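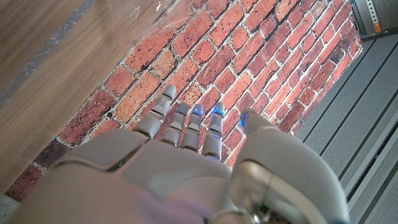 Abb. 4: Fläche mit Ziegelmuster im Läuferverband, schräger Blickwinkel. Rote bis bräunliche Steine, hellgraue Fugen, einzelne blasse Stellen.

4.2 Muster und Farbton der Arbeitsumgebung

Der zweite Teil der Erhebung im Projekt Millesis betrifft die Frage, wie stark gemusterte Flächen in der Umgebung eines Arbeitstisches das Auffinden kleiner Gegenstände beeinflussen. Ausgewertet wurden 2.002 Einzelurteile aus den Räumen in Irnine. Der Vergleich beschränkt sich auf zwei Arten von Flächen: Ziegelmuster und Holz mit sichtbarer Maserung.

Ein Ziegelmuster gibt dem Auge eine regelmäßige Teilung vor. Bei senkrechter Aufsicht lässt sie sich als Maßstab nutzen, weil Steinlänge und Fugenbreite gleich bleiben. Bei steilem Blickwinkel geht dieser Vorteil verloren. Die Reihen laufen dann schräg durch das Gesichtsfeld (Abb. 4), und die Fugen rücken optisch zusammen. Hinzu kommt die Streuung der Farbtöne. Neben orangeroten Steinen stehen fast kastanienbraune, dazwischen verwitterte Partien. Kleine Gegenstände in Rot oder Braun wurden vor solchen Flächen später bemerkt als graue oder weiße. Der Unterschied war bei 500 Lux deutlich und wurde bei stärkerer Beleuchtung, bis zu 900 Lux, geringer. Verschwunden ist er in keiner der Messreihen.

Holzflächen verhalten sich anders. Die Maserung hat eine Richtung, aber keine feste Teilung, und der Farbton schwankt innerhalb einer Platte nur wenig. Die Teilnehmenden beschrieben die Tische überwiegend als ruhig. Schwierigkeiten traten dort auf, wo Gegenstand und Platte ähnlich hell waren -- vor allem bei unbehandelten Holzklötzen und bei Kartonstücken.

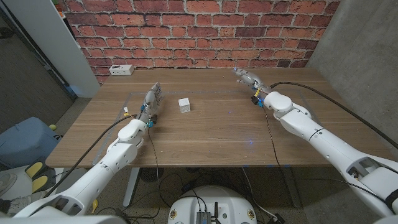 Für die Bewertung einer Tischfläche ist der Helligkeitsabstand zum Gegenstand wichtiger als dessen Größe. In den Versuchen mit Kanten, die parallel zur Maserung lagen, stieg die Suchzeit nur dann an, wenn zugleich der Helligkeitsabstand klein war. Ein kleiner weißer Würfel, der allein auf hellbraunem, quer gemasertem Holz liegt, ist auch neben deutlich größeren Formen gut zu erkennen (zweite Aufnahme). Anders steht es mit den helleren Linien auf derselben Platte, die wie ein geklebter rechteckiger Umriss wirken. Sie verlaufen parallel zu den Tischkanten und heben sich nur schwach vom Holz ab. Auch ein kleiner violettblauer Lichtfleck fällt auf der einheitlichen Fläche auf; Urteile bei vergleichbaren Flecken haben wir getrennt geführt.

Der Betrachtungsabstand betrug in allen Reihen 70 cm. Die Vergleichsplatten von Astetti lagen in drei Holztönen vor, die hellste wurde am Donnerstag der zweiten Messwoche ausgetauscht. Die davor gewonnenen Werte für diesen Ton sind in Tabelle 5 gesondert aufgeführt. Für Ziegelmuster fehlt bislang eine entsprechende Abstufung der Farbtöne -- die Ergebnisse gelten daher zunächst für Mischungen aus hellen und dunklen Steinen und lassen sich auf einfarbige Muster nicht ohne Weiteres übertragen.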